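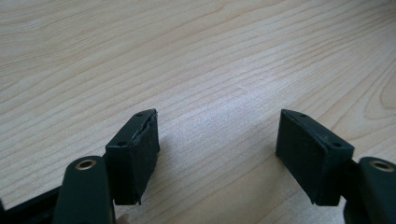
木工基础 讲义四
木纹的识读与桌面用料

本讲接上一讲的原木下锯方法,讲板面上的纹理从哪里来,做桌面时怎样选板、排板和刨光。课前请读完教材中关于年轮的一节。带铅笔、直尺和一块自己的边角料。

一、三个切面

横切面与树干轴线垂直,年轮是一圈一圈的。径切面通过髓心,年轮成为大致平行的直线。弦切面与年轮相切,不通过髓心,年轮被斜着切开,板面上出现长条、弧线和山形纹。

市面上的宽板多为弦切。同一块弦切板,靠中间的部分纹理弯,靠两边的部分渐渐变直,所以一块板上同时看到直纹和弯纹很正常,不能据此判断它是拼接的。

二、长条纹与椭圆纹

树干不是标准的圆柱。树干有弯曲或鼓起的地方,锯片走直线,就会把年轮层切穿,留下一圈套一圈的椭圆或长圆形。这种纹理常在板的一侧,往外过渡成平缓的弧线,再往外是长而顺的条带。

浅色木材的早材和晚材颜色差别小,纹理要侧着看。迎着窗户看桌面,反光处发白,纹路会淡掉一块;换个位置,或者用手挡一下光,纹路就出来了。检查砂光质量时正好反过来,要找反光,划痕在反光里最清楚。

三、纹理方向与刨削

判断顺逆先看板的侧边。侧边纹理向前上方升起时,向前推刨为顺纹;向前下方斜入时为逆纹,容易戗茬。弦切面上的椭圆纹周围,顺逆会在很短的距离内变换,处理办法如下:

刨刃重新磨过再用,吃刀调浅。
盖铁靠近刃口。
刨身与前进方向斜成一个角度。
仍然戗茬的,改用刮刀,最后顺着主要纹理方向砂光。

主要纹理与桌边不平行、斜着穿过板面的,砂光时跟着纹理走,不要跟着桌边走。横向砂痕在上油以后会很明显。

四、桌面排板

Shahram Alipour 的课堂练习用的是 Ghasemi 木料行的浅色板材,每组 4 块。排板顺序:

先不涂胶,把板平摊在工作台上,好看的一面朝上。
弯纹多的板放中间还是放边上,由各组自己定,但相邻两块的纹理在接缝处应当走向接近。
直纹对直纹,弧线对弧线。山形纹的尖端朝同一头。
定下来以后,用铅笔在整个板面上画一个大三角形,跨过所有接缝。涂胶时三角形对得上,次序就没有错。

关于年轮朝向,有人主张一正一反交替,有人主张全部髓心面朝上。Elaheh Khosravi 在 Kirkenstead 工房的做法是先看正面纹理,再看朝向,桌面的平整主要靠下面的穿带。本课程按这个做法。两种主张的比较见讲义 11。

五、湿胀与干缩

木材顺纹方向的伸缩很小,桌面的长度可以当作不变。弦向的伸缩比径向大,多数树种接近两倍,所以弦切板拼成的桌面,宽度变化要在结构上留出来。固定桌面的螺钉,中间一颗用圆孔,两侧用长圆孔,长圆孔的长轴与木纹垂直。桌面两端如果加横头,只在中间一段上胶。

弦切板失水后往往向树皮一面翘起。纹理斜行的板还可能扭曲,下料前用两根直尺分别放在板的两端,蹲下来从一头瞄过去,看两条上沿是否平行。

六、表面处理

浅色木材上油后普遍偏黄。想保留原来的颜色,用水性清漆,先用湿布擦一遍让木毛立起来,干后轻砂再涂。Irell 水性漆和 Grakorby 木蜡油在材料柜第 2 层,用完盖紧放回。浸过油的布展开晾在室外架子上,不要团起来扔进垃圾桶。

每种涂料先在边角料上试。试样要和桌面出自同一块板,砂到同样的细度,否则颜色没有可比性。

七、练习

1. 取一块弦切边角料,在板面上用铅笔标出长条纹、弧线和椭圆纹的位置,并在侧边画出纹理走向。
2. 从两个相反方向各轻刨一次,记下戗茬的位置,与第 1 题的标注对照。
3. 与同组同学完成一次桌面排板,画出三角形标记后交 Alipour 老师看过再涂胶。
4. 写一段说明,讲清你们组接缝处的纹理是怎样取舍的,三百字以内。

作业于三月底前交到工房门口的木盒里,试样背面写姓名。

八、阅读

教材第三章“锯材与纹理”,重点看弦切板的图例。
讲义三中关于下锯方法的附图。
下一讲讲穿带与燕尾槽,请先把自己的窄凿磨好。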